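# Produra opens up its grasp planning software after a year of in-house use

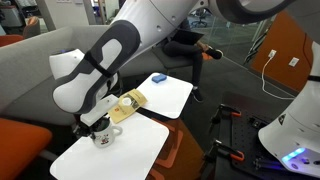
A robot arm holds a mug by the rim over a white tray at Produra's office in Puvberg.

Produra, the Puvberg software firm, has released the planning and control package it uses to make robot arms pick up and put down household objects. The package is called Kavarel and can be downloaded free of charge for research and teaching. Companies that want to use it in a product will need a paid licence.

Kavarel takes in camera images and a rough model of the room, picks a place to grip the object and works out a path for the arm. It then hands over to a second program, Fourie, which runs the arm itself and checks the forces at the fingers 200 times a second. If the readings differ too much from what the planner expected, Fourie stops the movement and asks for a new plan.

The firm said the split between the two programs was the main change from its earlier software, where planning and control ran as a single process. A slow plan could then hold up the controller, and the arm would stop halfway through a movement. The two parts now run separately and either can be restarted while the other keeps going.

Mugs and cups have taken up a good deal of the testing. A cup can be taken by the handle, the side or the rim, and the planner has to choose with the next step in mind. A grip on the rim from above leaves the sides clear, which helps when other things are lying close by, but the cup can tilt if the fingers close off centre. Kavarel scores each possible grip for both picking up and putting down, and drops any that would bring the wrist too close to the surface.

Produra said it had logged 2,107 pick-and-place attempts with the release version, using objects of different shapes and weights. Of these, 808 were carried out with the tray heights changed after the first plan had been made, so that the software had to notice the difference and correct for it. The full logs are included in the download, failed attempts among them.

Thin, flat items remain the weak point. Paper packets and sachets give the depth camera little to work with, and the planner often places the fingers too high. The release notes advise users to lower the approach speed for such items and to switch on the contact check, which is off by default. A better fix is planned for version 2, though the firm would not give a date.

The package also comes with a replay tool. It shows the planned path and the path the arm took side by side, with the camera images and finger forces on the same timeline. Users can step through an attempt, change a setting and run the planner again on the recorded data without moving the arm. Produra said its own engineers use the replay tool more than any other part of the package.

Kavarel runs on an ordinary Linux desktop with a mid-range graphics card. Drivers for two makes of arm are supplied, and there is a guide to writing others. Arms that do not report joint forces can be used for planning only - Fourie will refuse to start without the readings.

The firm will take bug reports through its public tracker from July. Outside code will be accepted for the drivers and the replay tool, but changes to the controller will stay in-house for now.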